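Painting a work table: mint over old varnish?
Workbenches and Tables – 14 posts, showing the latest

pdanai
I finally settled on a color for the work table, a pale mint blue. 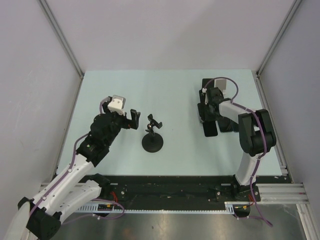 The walls in there are light gray and I didn't want another gray on top of it. My question is about the topcoat. I have a can of Burnell water-based left over from the stairs. Is two coats enough for a table that gets used every day?
– Danai Papadakis

notchandgroove
Three coats at least. Two wore through on mine by October. Sand with 400 between coats and wipe it down well.

Mayrhofer_fan
I disagree with 400, it's too fine for that stuff. I use 320 and never had it peel. Pale colors also show every pencil mark, so I'd have gone darker.

pdanai
I like it pale. Small screws are easy to find on it, and I drop a lot of them.

notchandgroove
Same reason mine is light. 320 left scratches I could see through the clear coat, but maybe I push too hard.

tinsnip141
What about the walls? Light gray smudges if you lean on it with dirty hands. Satin wipes off better than flat.

pdanai
Flat, unfortunately. I'll try a damp sponge first and repaint if I have to.

tinsnip141
Go easy with the sponge, flat paint gets shiny spots.

Mayrhofer_fan
Whatever you pick, wait 5 days before you put anything heavy on the top. The can says two and I don't believe it.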